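Remer Makers Program
Progress report to the Ballosden Fund
Submitted 2nd February

Period covered

This report covers the first half of the grant, from the opening of applications through the end of the winter workshop series. The grant supports people in and near Remer who are trying to turn a craft or design skill into a small business. It pays for workshop space, a starter materials allowance, business classes, and a small amount of staff time. The second half runs from now until the close of the program in the fall.

Applications and intake

We received 84 applications for 27 places. This was more than we planned for, and reading them took two weeks longer than the schedule allowed. Most applicants already sold something in a small way, usually through friends, a church sale, or a social media page. The largest groups worked in sewing and textiles, paper goods, and jewelry. We also had applications from a bookbinder, two furniture painters, and several people making candles and soap.

We picked on three things: whether the work was ready to show to a buyer, whether the applicant could attend the evening sessions, and whether there was a plan for the allowance. We did not ask for a credit history or a written business plan. A few board members at Hirnport, our partner for the classes, had wanted a written plan at the application stage. We agreed to move it to week six.

Two people left the program in the first month. One took a full-time job and the other moved out of the county. Both places were filled from the waiting list, and the replacements were given the missed class materials and one catch-up session each.

Workshop space

The lease on the Buschmann building was signed on the terms described in our application. We have the ground floor and the use of the loading door. The upstairs rooms are not part of the lease, although the landlord has let us store folding chairs there at no charge.

Setup cost more than budgeted in one area and less in another. The electrical work needed a second visit after the inspector asked for an additional circuit on the sewing side. Lighting came in under budget when a closing fabric store sold us its track fixtures. The net effect was small and is shown in the budget section.

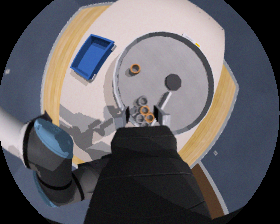 Members can book space in half-day blocks. Evenings filled first and have stayed full. Mornings are used by five or six members, mostly those with school-age children. Early afternoons are often open, and we are now offering those blocks to applicants on the waiting list for a small fee. The fee goes back into the materials allowance.

We had one problem with storage. Each member was promised a shelf and a locking drawer, but the drawers were delivered without locks and the supplier was slow to correct it. For five weeks members had to carry finished stock home. The locks are now in place.

Classes

Hirnport taught ten evening classes in the period. The subjects were pricing, bookkeeping, sales tax, product photography, writing a line sheet, selling at markets, selling to shops, shipping, simple contracts, and planning a year. Attendance was strong for pricing and sales tax and weaker for contracts, which fell in the same week as a school concert.

Pricing was the class members mentioned most in their comments. Before it, a majority of the group was charging for materials and little else. One member who makes lined tote bags worked out that she was earning less than three dollars an hour. She raised her price, dropped her smallest size, and lost a few regular customers. Her monthly income from the bags went up. Another member did the same exercise, decided the numbers would never work for hand-quilted bedding, and switched to quilting lessons. We count that as a good result.

The bookkeeping class was pitched too high. The instructor assumed everyone had used a spreadsheet, and several had not. We ran a second session at a slower pace with printed ledgers, and that version will be the standard one in the second half.

Sales and markets

The group shared a double booth at two winter markets. Members took turns at the booth and each had an equal share of table space. Across the two markets the booth made 306 sales. The lower-priced paper goods and ornaments sold quickly. Larger items, including clothing and framed work, drew interest but few purchases on the day. Several of those members took custom orders afterward from people who had picked up a card.

Our card reader failed for most of the first morning of the first market, and some sales were lost. We have bought a second reader as a backup and charged it to equipment.

Four members have placed work with shops, three on consignment and one wholesale. The wholesale order was for 200 letterpress cards, to be delivered in two lots. The first lot has shipped. The member needed help paying for paper before the shop's payment arrived, and we advanced part of the materials allowance early to cover it. We would like to talk with the Fund about whether a small revolving advance could be allowed in the second half, as this is likely to come up again with any member who sells wholesale.
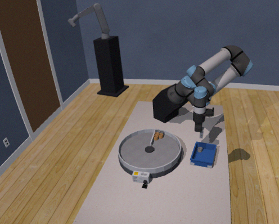

Mentoring

Each member was to be matched with a local business owner for a monthly meeting. This part of the program is behind. We have matched nineteen members so far. Finding mentors in retail was easy, but we have had little luck finding people with experience in manufacturing or licensing, and the members who want that advice are still waiting. Some mentors have also asked for clearer guidance on what they are supposed to cover. We have written a two-page guide and sent it to all of them.

Meetings that did take place were rated well. The most common request was for longer gaps between them, so that there would be something new to report. We propose to change the schedule from monthly to every six weeks.

What members told us

We sent a short survey at the end of the winter series and got answers from all but three members. Most said the workshop space was the most useful part of the program, followed by the pricing class. Working near other people came up often in the written comments. Several members had been making things alone at a kitchen table for years and had never had anyone to ask about a supplier or a difficult customer. One wrote that she had nearly quit twice before she applied, and that having a set evening each week kept her going through the slow part of January.

Complaints were mainly about parking, the cold at the loading door end of the floor, and noise when sewing machines and a paper cutter are in use together. We have hung a heavy curtain by the door. Parking is controlled by the city and we have no fix for it.

Budget

Spending is close to plan. Rent and utilities are on budget. Equipment is slightly over, due to the electrical visit and the second card reader. Class fees are under, and the balance will pay for the repeated bookkeeping session. The materials allowance is a little more than half spent. Staff time is over by a few hours a week, nearly all of it from the longer application period, and we expect it to even out by summer. A line-by-line statement is attached to this report. We are not asking for any change to the total.

Changes requested

We ask the Fund to approve the following for the second half of the grant.

A move of unspent class fees into mentoring, to pay travel costs for mentors from outside Remer.

The change in mentor meetings from monthly to every six weeks.

Permission to set aside a part of the materials allowance as a revolving advance for members with confirmed wholesale orders.

Next steps

The spring classes start in April with the revised bookkeeping session. A spring open house is planned for the same month, with members' work for sale and a table for people who want to apply for any future round. We will invite shop owners from the surrounding towns and hold the first hour for them.

We will also begin one-on-one planning meetings with each member to set out what happens after the program closes. Some want to stay in the building and share the rent. The landlord is open to this but has not named a figure, and we expect to have it before the next report. Members who plan to work from home will get help setting up a space and applying for a county home business permit, which several of them have found confusing.

The next report will include sales figures for each member who agrees to share them, along with the final list of mentor matches.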